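Okedstead Tray and Shelf Notes

README for the shared folder, kept by Wilma Goossens
Last tidied up in July

Welcome, and thank you for opening this before opening everything else. I know the habit is to go straight to the list of files, and I do it myself, but a few minutes here will save you from wondering why one kind of tray has three names and why the shelf numbers start at the top in one sheet and at the bottom in another.

What this folder is

Okedstead is the name we gave to our notes on the yellow shelving and everything that gets put on it, lifted off it, sorted and packed. Ratree Luangrath began them as a single sheet of paper taped inside a cabinet door, and over time the sheet became a spreadsheet, the spreadsheet grew some cousins, and now there is a folder with a README, which I suppose means we have settled in.

The folder holds 1852 entries. Each one is a short note on a single handling of a single thing: what it was, which shelf it came from, where it went, and anything the writer thought worth adding. Of these, 1760 have been read by a second person. The other 92 are perfectly usable, but the wording hasn't been smoothed out yet, so you will meet some lively spelling.

The things themselves

Most of the notes are about trays. They are black, shallow and molded, with raised sides and a rounded end, and we call them shoe trays because of their outline. Earlier notes say "sole tray" and a handful of very early ones say "boat," which was my doing, and I still think it was a fair name. Please use "shoe tray" in anything new and leave the old notes as they are.

On the top shelf the trays go in a row, one behind another, all facing the same way. Ratree is firm about the direction and I have come around to her view, as a row that faces one way is so much nicer to work along than one where every second tray has been turned.
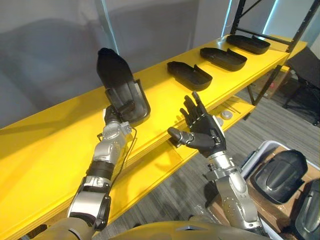
When you write up a lift, please say which end of the tray was held. The two ends are different enough that "picked up the tray" leaves out the interesting part, and I have spent more than one evening trying to work out from a note whether somebody meant the toe or the heel. We use "toe" for the long rounded end and "heel" for the end opposite, and we use them even when the tray is tipped up or turned over. A tray keeps its toe wherever it goes!

The lower shelf is for smaller things. You will find entries for discs, rods, little square boxes, straps and so on. These are harder to name well, and my advice is to write down the shape and color first and worry about the proper name afterward. "Small round silver disc" is a lovely entry. "Bit from the thing" is one I have had to chase.

What is in each file

handling_notes: the main table, one line per handling, 1852 lines.

names_old_and_new: a two-column list of 51 names people have used and the name we would like to see now. If you search for something and get nothing back, look here before you decide we never had it.

shelf_layouts: sketches in words of how the shelves were set out. Layouts change, sometimes between morning and afternoon, so please don't treat any one of them as the right answer.

packing_notes: 820 of the handling notes, copied out on their own, where the item was being moved toward a bin or a box. Mestus, the sorting guide that Ratree wrote, goes through these in much more detail than I can here.

A word on shelves and numbering

Shelf 1 is the top shelf in all of the files except the oldest tab of shelf_layouts, where shelf 1 is the bottom. I have marked that tab in the header. I did think about turning the numbers around to match, and I got as far as making tea and sitting down to it, but the comments in the margins refer to the old numbers and I didn't want to break them.

Bins, boxes and cardboard

A "bin" in these notes is open and plastic. A "box" is cardboard, unless the note says "small square box," in which case it is one of the little black ones from the lower shelf. Flattened cardboard is "flat," with "wrapped" added if there is plastic on it. Boxes often sit inside bins, and then we list the bin first: "bin, box inside, right half." If a tray is being held over a bin, write "over" and save "in" for a tray that is resting there — the two were mixed together for a long while, and I am still finding strays.
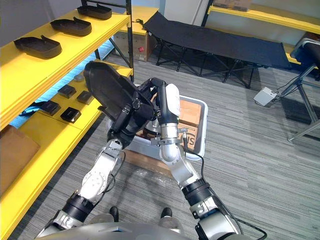 A shoe tray tilted up over the gray bin, with three more in line on the top shelf.

Known gaps

The floor is poorly covered. We wrote a great deal about shelves and rather little about what stood around them, so boxes in the background mostly go unmentioned. Labels on boxes were copied only when the writer could read them, and partial lettering is given just as it was seen, with no guessing at the rest of the word.

Two older sets of notes, Tretport and Orakzai, are kept in their own folders. They use their own names for nearly everything, and I would ask you not to merge them in until Ratree and I have gone through the lists together.

Adding to the notes

Please do! Copy the last line of handling_notes, change what needs changing, and put your initials in the final column. Short notes are welcome, and so are long ones, as you can probably tell from this page. Questions about names come to me, and questions about packing or the sorting guide go to Ratree.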